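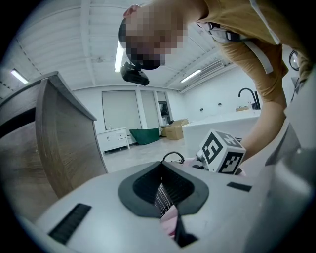

Bending right down to the job, with plenty of light overhead.

How to Wipe Down a Freestanding Tub with a Waffle Cloth

By Ulla Kuusisto
Updated September 2024

I love a freestanding bathtub, and I love cleaning one even more than I should! You can walk all the way around it, there are no grout lines to scrub, and when the rim comes up shiny the whole room looks better. This is the routine I use for an acrylic or enamel tub between deep cleans. It takes me 12 minutes on a normal day and 30 if somebody has been at the bath oil.

What you need

A waffle cloth (a retired waffle hand towel is perfect)
A second cloth, dry
A bottle of mild dish soap
A small bucket of warm water
A laundry basket, the open kind with handles

Get set up first

Clear the floor on all sides of the tub so you can move around it without stepping over things. Move the bath mat, the stool, the shampoo bottles. Then put the basket on the floor close to the tub, where you can drop a used cloth in without walking across the room with it dripping. I carried wet cloths down the hall for years before I thought of this.

Turn on every light you have. Soap film hides beautifully on white, and a bright ceiling light shows it up as a dull patch on the curve. Get your head down low and look along the surface if you're not sure.

Wipe the tub

1. Rinse the inside with warm water and let it drain.

2. Put two or three drops of dish soap in the bucket. Really, that's plenty. More soap means more rinsing.

3. Dip the waffle cloth, wring it out well, and fold it in half and then in half again. You now have a thick pad with several clean faces to turn to as you go.

4. Start on the rim. Hang the folded cloth over the edge so it touches the inside and the outside together, pinch it lightly, and walk it around the tub. It's such a satisfying step - one lap and both sides of the lip are done!

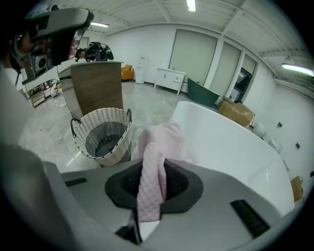 Pale pink waffle cloth by the white tub, with the woven basket next to it on the floor.

5. Turn the cloth to a fresh face and do the inside walls from the top down, in long overlapping strokes. Save the drain for last.

6. Wipe the outside the same way. The bottom few inches collect dust and hair, so go around once more down there.

7. Rinse the inside again and drop the wet cloth in the basket.

8. Buff everything with the dry cloth, rim first. Don't skip this one if you have hard water.

Why waffle?

The little raised grid grabs film that a flat cloth slides right over, and it dries quickly on a hook. My neighbor Veikko Hirvonen swears by microfiber and we've had a long, friendly argument over it. Microfiber does give a better final shine, so I've given in on step 8. For the actual washing I'm sticking with waffle.

Colored tubs

Dark tubs, green ones especially, show every water spot. Do the same steps but change the rinse water halfway through, and buff in one direction only. Stay away from powder cleansers and melamine sponges on any glossy finish.

Looking after the cloths

Wash waffle cloths warm and leave out the fabric softener, which coats the fibers and makes them push water around instead of soaking it up. Shake them hard while they're damp and they'll keep their shape. If your basket is woven, don't leave wet cloths sitting in it overnight. Mine goes straight to the washer by its handles, and then I wipe out the inside and stand it by the window to air.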